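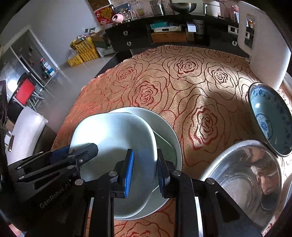

Hand-held gripper with white oval dish and round plate, table-clearing task.

Vaher Household Automation Working Group
Minutes of the meeting held 13th March

Chair: Damilola Ajayi
Present: members for Pernel Home Support, Cirnolov Kitchens and the Vaher Tenants' Association; the technical officer; the minute-taker
Apologies: the member for Nurnance Aged Care

1. Minutes of the previous meeting

The minutes were accepted with one correction. Under item 4, "dishwasher unloading" should read "dishwasher loading". Unloading has not yet been looked at.

2. Matters arising

The chair reported that the letter to Nurnance about access to its staff kitchen had been answered. Access is agreed in principle, outside meal times. The written conditions are still to come.

The quote for replacement finger pads was received and approved.

3. Technical officer's report: clearing and stacking dishes

The technical officer spoke to the paper circulated before the meeting. The group now holds 1354 recorded attempts at clearing a table by hand-held gripper, of which 1294 were judged complete enough to use. The remainder were set aside, mostly for stopping before the dish had been put down.

Members were reminded that in all of these attempts a person guides the gripper. The figures show that two fingers can do the work when a person decides where to put them. They do not show that a machine can make the same decision, and the paper should not be quoted as if they did.

The technical officer drew attention to the following points.

Taking a dish by the rim works well where the rim stands clear. Where one dish rests on another, the fingers need room on both sides of the upper rim, and people tend to tilt the dish to get it. A machine would have to learn the tilt as well as the grip.

Polished steel bowls remain difficult. The surface reflects whatever is near it, including the person working, and the software has on occasion marked a reflection as a separate object. Patterned tablecloths cause a milder form of the same trouble, more so where sunlight falls on part of the cloth and the rest is in shadow.

The member for Cirnolov Kitchens asked whether plain tables would give better results. The technical officer agreed that they would, but said that people's homes have tablecloths, and the group had already resolved to work in kitchens and dining rooms as they are found. The member asked that the question be noted.

4. Can the work be handed over yet?

The chair invited each member to give a view.

The member for Pernel Home Support said that clients ask about this at nearly every visit. Her advice to them is that a machine may soon carry a plate from table to bench, but that scraping, rinsing and deciding what is rubbish still need a person. She would not want staff hours planned on any other basis this year.

The member for the Tenants' Association said that a breakage rate acceptable in a test would not be acceptable to a household using its own crockery. He asked who would pay for a broken bowl. The chair ruled that liability would be taken as a separate item in April.

The member for Cirnolov Kitchens was more hopeful. In his firm's shop, one fixed arm sorts trays of matching plates with little attention from staff. He accepted that matching plates on a tray are an easier job than mixed dishes on a family table.

After discussion it was resolved:

(a) that the group's position remain that table clearing is not ready to be left to a machine without a person in the room;

(b) that the next round of recording cover mixed dishes, with ceramic and steel bowls included in every session;

(c) that the target for unaided trials be set at 85 per cent of dishes moved without a drop, to be reviewed once the first results are in.

Resolution (c) was carried with the member for the Tenants' Association voting against. He asked for his view to be recorded that the target is too low.

5. Budget

Spending is within the approved amount. A request for up to 7 further recording sessions was approved, subject to the Nurnance conditions being received.

6. Other business

The member for Pernel Home Support asked that papers be sent out in larger print. Agreed.

7. Actions

Chair: obtain written conditions from Nurnance; place liability on the April agenda.
Technical officer: order finger pads; draft the plan for mixed-dish sessions.
Cirnolov Kitchens: supply a note on tray sorting, including how often staff step in.
Minute-taker: reissue the corrected minutes.

The next meeting will be held in April at the Vaher office. The chair closed the meeting.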